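플랄테로(Flaltero)에서 키워드 그룹 나누고 주간 리포트 자동으로 받기

2022-06-27 | 글: Hong

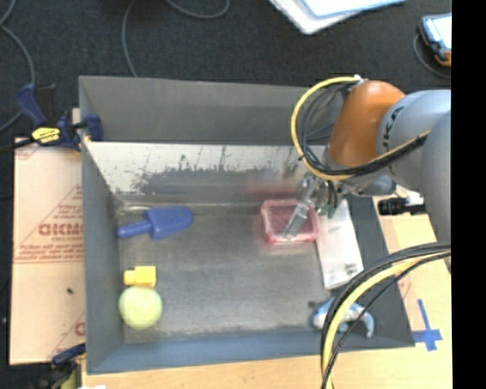
키워드를 한 바구니에 다 넣어두고 쓰는 분들 많은데, 그러면 리포트가 거의 쓸모없어짐. 평균 순위 하나만 달랑 나오니까. 브랜드 키워드가 1위인 거랑 정보성 키워드가 48위인 거랑 섞여서 평균 나면 그게 무슨 의미인지. 그래서 그룹부터 나눕니다. 급하게 쓰는 글이라 두서없어요. 감안하고 봐주세요.

준비물
- 플랄테로 계정 (편집 권한 이상. 보기 권한이면 그룹 메뉴 자체가 안 보임)
- 추적 중인 키워드 목록
- 스프레드시트 아무거나

1. 키워드 내보내기
왼쪽 메뉴 > 프로젝트 > 키워드 > 내보내기. 형식은 CSV. 엑셀로 받으면 한글은 멀쩡한데 나중에 다시 올릴 때 열 순서가 바뀌는 경우가 있어서 저는 CSV만 씁니다. 엑셀에서 바로 열면 한글이 깨지니까 가져오기로 UTF-8 지정해서 열 것.

파일이 두 개로 나뉘어 내려오는 프로젝트도 있어요. 데스크톱, 모바일. 합치지 말고 따로 작업. 합쳐서 올렸다가 중복 오류로 반나절 날렸음.

2. 그룹 열 추가
맨 오른쪽에 열 하나 만들고 제목은 group. 소문자로. 대문자 들어가면 인식 못 함(이거 고쳐달라고 문의 넣었는데 아직).

나누는 기준은 사이트마다 다른데 제가 아소지에(Asosier) 쇼핑몰 작업할 때 쓴 건 이렇습니다.

- brand: 상호, 상호+지역, 상호 오타
- product: 제품명, 모델명
- category: '남성 등산화' 같은 분류어
- info: 방법, 차이, 후기, 추천
- local: 지역명 들어간 것

애매한 건 info로. '등산화 추천' 이런 건 category냐 info냐 한참 고민하게 되는데 검색 결과 직접 열어보고 블로그 글이 많으면 info, 상품 목록이 많으면 category. 오래 붙잡지 마세요. 나중에 옮길 수 있음.

그룹은 7개 넘기지 않는 게 좋아요. 더 늘어나면 리포트 첫 장에서 잘리고 나머지가 '기타'로 묶여 버림. 키워드가 30개도 안 되는 작은 사이트면 그냥 brand랑 나머지, 2개로만 나눠도 충분.

3. 다시 올리기
같은 화면 > 가져오기. 여기서 '기존 키워드 덮어쓰기' 말고 '속성만 업데이트' 선택. 중요함. 덮어쓰기 누르면 과거 순위 기록이 날라갑니다. 복구 안 돼요. 백업 파일은 올리기 전에 꼭 따로 보관.

아소지에는 키워드 1908개였는데 올리고 나서 화면에 바로 안 떴음. 새로고침 연타하지 말고 커피 한잔 하고 오면 돼 있음. 상단에 회색 띠로 '처리 중' 떠 있으면 정상이고, 띠가 없어졌는데도 그룹이 비어 있으면 열 제목 확인. 십중팔구 Group으로 써놨을 거예요.

4. 리포트 예약
리포트 > 새로 만들기 > 템플릿에서 '그룹별 추이'.

기간: 지난 7일, 비교 대상은 그 전 7일
발송: 월요일 오전
형식: PDF. 링크로 보내면 받는 쪽에서 로그인하라고 떠서 결국 아무도 안 봄
제목: 자동 제목 끄고 직접 입력. 고객사 이름 들어가게

평균 순위 위젯은 빼고 구간별 분포를 넣으세요. 1~3위, 4~10위, 11~20위, 그 아래. 그룹마다 하나씩. 평균은 키워드 새로 추가할 때마다 출렁여서 설명하기 피곤함. 새 키워드는 보통 저 밑에서 시작하니까 추가한 주에는 평균이 떨어진 것 처럼 보이거든요.

저장 전에 '테스트 발송' 한 번. 본인 메일로. PDF에서 한글 그룹명이 네모로 나오는 경우가 있는데 그룹명을 영문으로 쓰면 해결됩니다. 위에서 영문으로 쓴 이유가 이거.

5. 알림은 최소한으로
순위 변동 알림 기본값이 너무 예민해요. 두 계단만 움직여도 메일이 옴. brand 그룹만 켜두고 나머지는 다 끄세요. info 쪽은 원래 매일 왔다갔다 합니다.

자주 막히는 부분
- 태그랑 그룹은 다름. 태그는 여러 개 달 수 있고 그룹은 키워드당 하나. 리포트 템플릿은 그룹만 읽음.
- 펠리아(Fellia) 연동해서 쓰는 분들은 그룹명 바꾸면 연결이 끊어져요. 펠리아 쪽 설정에서 필드 다시 매핑해야 됨.
- 지난달 데이터에는 그룹이 소급 적용되긴 하는데 이미 발송된 리포트는 안 바뀜. 필요하면 새로 뽑기.
- 모바일 프로젝트도 똑같이 한 번 더. 그룹명 철자 완전히 같게. product, products 섞이면 따로 잡힙니다.

7월에 메뉴 개편한다는 공지가 떠 있어서 위치가 좀 바뀔 수도 있어요. 바뀌면 그때 수정할게요. 구간 분포 읽는 법은 길어져서 다음 글에 따로 씁니다.

이 사이트는 방문 통계와 로그인 유지를 위해 쿠키를 사용합니다. 계속 이용하시면 쿠키 사용에 동의하는 것으로 간주됩니다. [동의] [설정 변경]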